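3. Small-object handling at a seated table

Draft section, Tsai, Kao and Yen. Comments to Li-hua Tseng please, before the January revision.
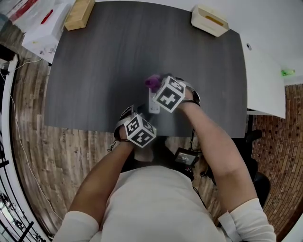
Figure 3. Seated sorting at the dark gray table. Purple item at the right hand, small white item standing next to it, tray on the far side.

3.1 Table and layout

One table, dark gray wood grain, one chair. Participants sit close enough that the forearms come over the near edge and both hands work in front of the chest. Tray goes on the far side. We tried it near the lap in the pilot and people just swept things in with the forearm, so it was moved back. Figure 3 has the usual arrangement: white open-top tray toward the right with a yellowish item in it, a light tan wooden block out at the far left corner of the table.

Sleeves up to the elbow. We asked for this after cuffs knocked over the small upright pieces in the pilot.

3.2 Items

The Tam set, 25 items, all small enough for one hand. Mixed on purpose. Lumpy rounded things, flat sided blocks, a few that will stand on end if set down with care (the small white rectangular one in Figure 3 is standing). Weight was not controlled. Kao argued for a weight limit and we agree it should be done next time.

Items were laid out by hand, no fixed grid. Order of picking left to the participant.

3.3 Task

"Put the things away in the tray." No more instruction than that. No time limit, no order, one hand or two. 20 participants, 400 trials in all. Sessions from 11 trials were dropped for talking or leaving the chair, and are not in teh counts below.

3.4 What people did

Rounded items went first in most trials. Upright items late, often last, and often after a short pause with the hand close by. Hsu's reading is that people clear the easy stuff to make room. Yen thinks they are avoiding a topple. Our data can't separate the two.

Left hand did less than expected. It rested low near the front edge for long stretches while the right hand reached, then came in for steadying or for sliding an item closer. Almost no crossing of the hands. Left handed participants mirrored this but there were too few of them to say much.

Blocks at the corner got ignored untill the middle was clear. Distance alone may explain it, see Section 4.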